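Protokoll der Sitzung der Arbeitsgruppe Wäscheversorgung, Standorte Wudholm und Plarholm

Januar, Beginn 14:10 Uhr, Besprechungsraum Wudholm
Leitung: Wondimu Gebru
Protokoll: Mitiku Mekonnen
Verteiler: Hauswirtschaft beider Standorte, Einkauf, Hygiene

TOP 1 Protokoll der letzten Sitzung
Ohne Änderungen genehmigt. Der offene Punkt zur Beschriftung der Regalfächer in Plarholm wird unter TOP 5 behandelt.

TOP 2 Wechsel der Wäscherei
Der Vertrag mit Budemton läuft zum Quartalsende aus. Gudeta hat ein Angebot für beide Standorte vorgelegt. Abgerechnet wird nach Kilogramm Trockengewicht, nicht mehr nach Stück. Die Hygiene verlangt vor Vertragsabschluss den Nachweis über das desinfizierende Waschverfahren einschließlich der letzten Keimzahlprüfung. Gebru fordert die Unterlagen an. Der Einkauf prüft, ob die Mindestabnahme in den Sommermonaten unterschritten wird.
Beschluss: Entscheidung vertagt, bis der Nachweis vorliegt.

TOP 3 Bestand und Schwund
Die Inventur in Plarholm ergab einen Fehlbestand von 64 Handtüchern im Format 50 x 100 cm. In Wudholm liegt die Abweichung innerhalb der Toleranz. Mekonnen weist darauf hin, dass aussortierte Teile in Plarholm bisher nicht ausgebucht werden; ein Teil des Fehlbestands dürfte darauf zurückgehen. Ab sofort wird die Aussonderungsliste an beiden Standorten geführt und monatlich an den Einkauf übermittelt.

TOP 4 Waschtemperatur und Trocknung
Farbige Frottierware wird weiterhin bei 60 °C gewaschen, weiße Ware nach Vorgabe der Hygiene. Die Restfeuchte nach dem Trockner war in Wudholm wiederholt zu hoch. Der Feuchtefühler an Trockner 2 wird gereinigt und neu abgeglichen. Bis dahin gilt die Zeitsteuerung.

TOP 5 Faltmaß und Lagerung
Das Faltmaß wird vereinheitlicht: Handtücher einmal längs, zweimal quer, geschlossene Kante nach vorn. Die Stapelhöhe beträgt höchstens 18 Stück je Fach.

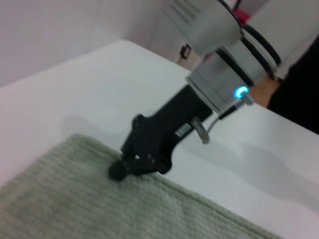 Die Fachbreite in Plarholm lässt das neue Maß nur zu, wenn die mittleren Trennbleche versetzt werden. Die Haustechnik meldet den Aufwand bis zur nächsten Sitzung. Fachschilder werden erst danach bestellt.

TOP 6 Verschiedenes
a) Die Rollcontainer aus Wudholm kommen mit defekten Bremsen zurück. Betroffen sind 4 Stück. Sie werden gesperrt und gekennzeichnet.
b) Die Anlieferung in Plarholm wird auf 6:30 Uhr vorgezogen, sofern der Pförtnerdienst zustimmt.
c) Der Antrag auf zusätzliche Badetücher wird bis zum Abschluss von TOP 2 zurückgestellt.

Offene Aufgaben
Nachweis Waschverfahren Gudeta: Gebru
Prüfung Mindestabnahme: Einkauf
Vorlage Aussonderungsliste: Mekonnen
Feuchtefühler Trockner 2, Trennbleche Plarholm: Haustechnik

Ende der Sitzung: 15:25 Uhr
Nächste Sitzung: Plarholm, Termin folgt per Rundmail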